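4.2 Cup Handling with the Nirkix Kit

The second group of tasks looks at thin-walled objects that are stored nested. We chose paper cups because they are cheap, they deform easily, and a buyer in food service or vending is likely to ask for them early. The kit under review is the Nirkix hand-held demonstration kit sold by Novitz. We used the standard package, with two grippers and their tracking plates, and did not order the soft finger pads offered as an extra. All sessions took place at our Clullurholm site on a small wood-grain table.

Operators worked with one gripper in each hand. The task sheet asked them to separate a cup from the stack, set it down upright, and return it. Fingers were to close low on the wall, where a paper cup is stiffer than it is near the rim. The product manual gives no advice on grip height, and operators who had read only the manual tended to close too high in their first sessions. We added a line to the task sheet and had no further need to correct them.
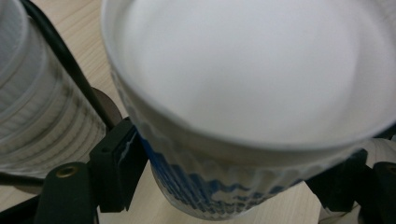 Jaw travel was enough for every cup size in the set. The trigger has a long, even pull, and most operators could stop closing before the wall buckled. The kit has no force readout, so a demonstration with a crushed cup has to be found by watching the recording. For paper goods we consider this the main gap in the product. Novitz lists a force-sensing finger as a separate item, which we did not test.

We planned 2000 demonstrations and split them into blocks of 220, with a shorter block at the end. Each block was followed by a calibration check. The check takes 60 seconds when the tracking plates are clean and must be repeated if either plate has shifted on its mount. Plate screws worked loose in 2 of the blocks, and those blocks were recorded again in full. The vendor's instructions call for a calibration check only at the start of the day, and on our experience that is too seldom for two-handed work.

Cables were the most common complaint. With a gripper in each hand, the operator has two cables running back along the forearms, and a reach across the table can pull one against the wrist. Routing them under the arm (Figure 3) helped, but the clips supplied in the box were too small for this and we replaced them with our own.
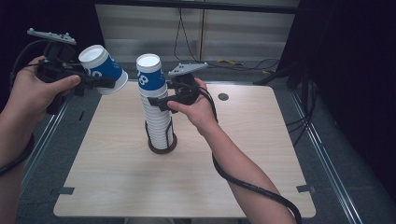 Figure 3. Two-handed cup task with the Nirkix kit.

Kemppainen, in written comments on a draft of this section, did not agree that the cables should weigh so heavily in the rating. The comments argued that a wired link keeps the two recordings in step without extra work, and that a lab switching to battery-powered grippers would trade one complaint for another. We accept the point on timing. No block was lost to a sync fault, and the scores in the next section list timing and comfort separately for that reason.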